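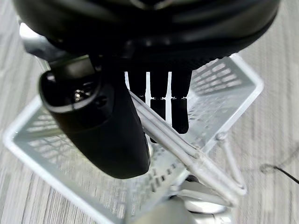 그림 1. 그리퍼 하우징 아랫면과 왼쪽 손가락.

## 오이 젖산발효 4차, 염수 농도와 무르는 문제 (10월)

3차 기록은 앞 공책 끝에 있음. 이번에도 Workholm 뒷방에서 함. 선반 아래칸은 밤에 온도가 떨어져서 이번에는 단지 전부를 가운데 칸에 올림.

목적은 두 가지.

- 3차에서 무른 오이가 소금 탓인지 꽃 쪽 끝 탓인지 가려 볼 것
- Nimulari 소금을 계속 쓸지 정할 것

3차에서는 소금도 바꾸고 오이도 바꾸고 물까지 바꿔서 결과를 봐도 아무 말을 할 수가 없었음. 이번에는 오이는 한 품종, 물은 한 가지로 고정. 바꾸는 것은 염수 농도와 꽃 끝 손질 여부뿐.

### 재료

오이는 Zelenák. 껍질이 두껍고 씨방이 작은 절임용. Indovdale 쪽에서 받은 것으로 아침에 들어와서 오후에 담금. 받은 날 바로 담그는 것이 제일 낫고, 하루라도 묵히면 가운데가 비는 것이 늘어나는 느낌. 다만 이건 2차 때 인상이고 비교한 적은 없음.

크기는 손가락 길이보다 조금 긴 것으로 맞춤. 굵은 것은 따로 빼서 썰어 먹음. 굵은 것을 통째로 넣으면 소금이 속까지 가는 데 오래 걸리고, 겉이 다 익었을 때 속은 생오이 맛이 남.

물은 수돗물을 한 번 끓여 뚜껑 열고 식힌 것. 전날 저녁에 끓여 둠. 소금은 Nimulari 굵은 것. 봉지 밑에 가루가 많이 가라앉아 있어서 컵으로 재면 매번 달라짐. 이번부터 무조건 저울.

부재료: 마늘, 딜 꽃대, 겨자씨, 통후추, 포도잎. 포도잎은 단지마다 같은 장수로 넣음. 잎 크기가 제각각이라 작은 것은 두 장을 한 장으로 침. 엄밀하지 않은 것은 알고 있음.

### 단지 배치

| 단지 | 염수 | 꽃 끝 |
|---|---|---|
| 가 | 묽음 | 그대로 |
| 나 | 묽음 | 잘라냄 |
| 다 | 중간 | 그대로 |
| 라 | 중간 | 잘라냄 |
| 마 | 진함 | 그대로 |
| 바 | 진함 | 잘라냄 |

중간 농도 염수는 소금 200 g 기준으로 한 통에 풀어 다와 라에 나눠 부음. 묽은 쪽은 같은 통에 소금 112 g. 진한 쪽은 중간보다 절반을 더 넣음. 통 눈금이 희미해져서 안쪽에 테이프로 다시 표시해 둠. 설거지할 때 떼지 말 것.

꽃 끝은 얇게 한 겹만 잘라냄. 꼭지 쪽은 모두 조금 남김. 씻을 때 솔로 문지르면 껍질에 흠이 나서 손으로만 문지르고 찬물에 담가 둠.

### 담그기

오이를 세워서 빽빽하게 채우고 위쪽은 눕혀서 끼움. 마지막 것을 억지로 눌러 넣다가 라 단지에서 하나가 갈라졌는데 그대로 둠. 나중에 라에서 갈라진 오이가 나오면 그건 발효 탓으로 적지 말 것.

누름돌은 유리. 다 단지 것은 아가리보다 작아서 옆으로 딜이 자꾸 떠오름. 포도잎 한 장을 넓게 펴서 덮고 그 위에 올리니 괜찮아짐. 다음부터 전부 이렇게 하는 게 나을 듯.

뚜껑은 물 채우는 홈이 있는 것. 물이 마르면 소용이 없으니 아침저녁으로 확인할 것. 2차 때 주말 사이에 홈이 말라서 한 단지를 통째로 버렸음. 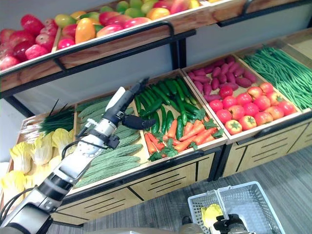 그래서 이번에는 홈에 맹물 대신 소금물을 채움. 마르는 속도는 크게 다르지 않은데, 혹시 단지 안으로 빨려 들어가도 염도가 덜 흔들림. 온도가 갑자기 내려가는 밤에 안쪽 공기가 줄면서 홈의 물이 들어가는 일이 실제로 있었음. 들어간 만큼 홈이 비어 있으니 아침에 보면 표가 남.

### 경과

**첫날 밤.** 변화 없음. 염수 맑음.

**이틀째.** 가와 나에서 잔거품. 오이 색은 아직 밝은 초록. 냄새는 마늘이 거의 전부.

**사흘째.** 가, 나는 거품이 확실하고 다, 라도 시작함. 마, 바는 조용함. 염수가 가부터 뿌옇게 변함. 뿌연 것은 정상이고 바닥에 흰 가루 같은 침전이 깔리는 것도 정상. 예전에 이걸 상한 줄 알고 쏟은 적이 있어서 적어 둠.

**나흘째.** 가 단지 표면에 얇은 흰 막. 걷어내고 누름돌을 삶아서 다시 넣음. 나머지는 막 없음. 오이 색이 올리브색으로 넘어가는 중. 가장자리부터 바뀌고 가운데 띠가 제일 늦음.

**112시간.** 첫 시식. 모든 단지에서 하나씩 꺼냄. 꺼낸 자리가 비어서 위의 것들이 기울었고, 누름돌을 다시 앉히느라 시간이 걸림. 시식용은 처음부터 작은 병에 따로 담가야 함.

시식 메모:

- 가: 신맛 가장 빠름. 꽃 쪽 끝이 이미 물렁함. 가운데는 아삭함.
- 나: 신맛은 가와 같음. 끝까지 단단함. 조금 싱거움.
- 다: 신맛 약함. 끝부분이 나보다 무르고 가보다는 나음.
- 라: 제일 고름. 며칠 더 두면 될 듯.
- 마: 짠맛뿐. 생오이에 가까움.
- 바: 마와 구별 안 됨.

가와 나의 차이가 생각보다 큼. 같은 통에서 부은 염수이고 같은 칸에 나란히 있었으니 꽃 끝 손질 말고 다른 이유를 찾기 어려움. 단지 하나씩이라 우연일 수는 있음. 다음에 묽은 농도만 단지를 늘려서 반복.

**여드레째.** 거품이 잦아듦. 가, 나는 그만 익히고 냉장으로 옮김. 옮기면서 염수를 체에 걸러 다시 부었는데, 거르고 나니 향이 빠진 것 같아 후회됨. 딜은 건졌어도 마늘은 남겨 둘 걸 그랬음.

**열하루째.** 다, 라 냉장으로. 라가 이번에 제일 잘된 단지. 자른 면을 보면 흰 부분이 거의 없고 전체가 반투명함. 다는 속은 같은데 끝을 잘라내고 먹어야 함.

마, 바는 계속 둠. 바닥에 침전이 이제야 생김.

### 곁가지: 저온 가열

보관용으로 라에서 작은 병 하나를 덜어 가열해 봄. 물 온도 63℃로 맞추고 병을 담가 둠. 온도계를 물에만 꽂아 두어서 병 안쪽이 몇 도까지 갔는지는 모름. 그러니 이 병은 가열한 것으로 치지 말고 냉장 보관하면서 먹을 것. 상온 보관 여부는 제대로 된 절차를 찾아서 다시.

식감은 조금 죽음. 껍질은 그대로인데 씨 쪽이 퍼석해짐. 색은 더 탁해짐. 냉장고 자리가 모자라지만 않으면 할 이유를 모르겠음.
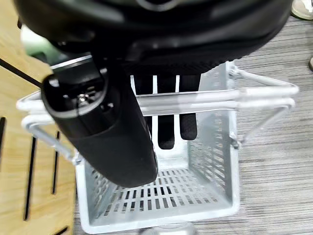 염수가 진하면 무르는 문제가 저절로 해결되는가?

이번 결과로는 일부만 그렇다. 중간 농도의 다 단지도 꽃 끝이 무른 것은 마찬가지였고, 진한 쪽은 아직 덜 익어서 단단한 것인지 소금 덕에 단단한 것인지 구분이 안 된다. 꽃 끝을 잘라낸 쪽은 농도와 상관없이 지금까지 무른 것이 없다. 진하게 담그면 먹기 전에 물에 담가 짠맛을 빼야 하고 그때 신맛과 향도 같이 빠진다.

### 소금

Nimulari는 계속 쓰기로 함. 녹는 데 오래 걸리는 것 말고는 불만 없음. 바닥에 남는 고운 모래 같은 것이 조금 있어서 염수는 녹인 뒤 가만히 두었다가 윗물만 따라 씀. 마지막 한 국자는 버림. 봉지는 밀폐통에 옮길 것. 뒷방 습기 때문에 벌써 한쪽이 굳음.

소금을 녹일 때 물을 다시 데우면 빨리 되지만 식히는 시간이 더 걸림. 전날 끓인 직후에 바로 소금을 넣어 두는 편이 나음. 이번에는 따로 했다가 오이를 찬물에 너무 오래 담가 두게 됨.

### 수율

담그기 전에 고른 오이 전체 무게 대비, 먹을 만한 것으로 건진 무게가 91%. 마와 바는 아직 안 꺼냈으니 빼고 계산함. 손실은 거의 가 단지의 무른 끝부분과 다 단지에서 잘라낸 것. 라에서 갈라진 오이는 먹는 데 지장 없어서 손실에 안 넣음. 염수를 머금은 무게가 섞여 있어서 이 숫자를 다른 방식으로 담근 것과 비교하면 안 됨.

### 다음에 할 것

- [ ] 묽은 농도, 꽃 끝 그대로/잘라냄, 단지 늘려서 반복
- [ ] 시식용 작은 병 따로
- [ ] 포도잎 빼고 한 단지. 지금까지 습관으로 넣었고 효과를 본 적이 없음
- [ ] 온도계 하나 더. 선반 칸마다 밤 최저를 적어야 함
- [ ] 다 단지 누름돌 바꾸기
- [x] 통 눈금 테이프
- [ ] Indovdale에 Zelenák 끝물이 언제까지 나오는지 물어보기

거른 염수는 버리지 않고 병에 담아 냉장고 문 쪽에 둠. 다음 단지에 한 숟갈 넣어 시작이 빨라지는지 볼 것. 단, 가에서 나온 염수는 흰 막이 있었으니 쓰지 말고 나와 라 것만. 병에 표시해 둠.

마, 바 추가 기록: 거품 조금씩 올라옴. 염수 아직 맑은 편. 홈에 물 보충함.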